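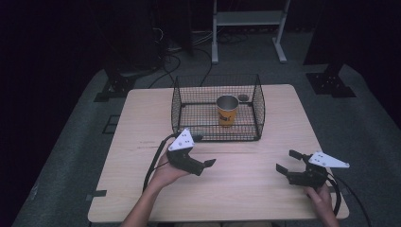

Wire baskets: cleaning, rust and scratched tables

Coated wire baskets last for years if the coating stays whole. Most failures begin at a joint or a foot, where the coating is thin and takes the most wear.

Washing

Use warm water and a little washing-up liquid. A soft nail brush gets into the grid better than a sponge, which tears on cut ends. Avoid scouring pads and anything containing bleach. Rinse from the underside, shake, and stand the basket on its short end to drain. Do not stack baskets until they are dry. Dishwashers are hard on cheap coatings; if the label has gone, wash by hand.

Treating a rust spot

Rub back with 200 grit paper until bright metal shows, feathering the edge of the sound coating. Wipe with white spirit and leave to dry. Apply metal enamel with a fine brush in 2 thin coats, 6 hours apart. Keep the basket away from food until the paint has hardened fully, as stated on the tin. Baskets that touch unwrapped food should be replaced, not painted.
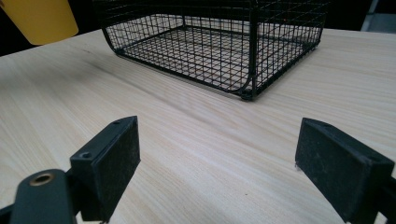
Black wire mesh basket, rounded front corner.

Protecting the table

Grit under a wire foot will mark varnish. Lift baskets, do not drag them. Self-adhesive felt is adequate on dry surfaces but lifts in a damp kitchen, where clear silicone dots hold better. Degrease the wire first.

Fine scratches in a waxed top can be filled with matching wax and buffed along the grain. Try it on the underside first. Varnished tops need a touch-up pen.

Next: Drawer runners that stick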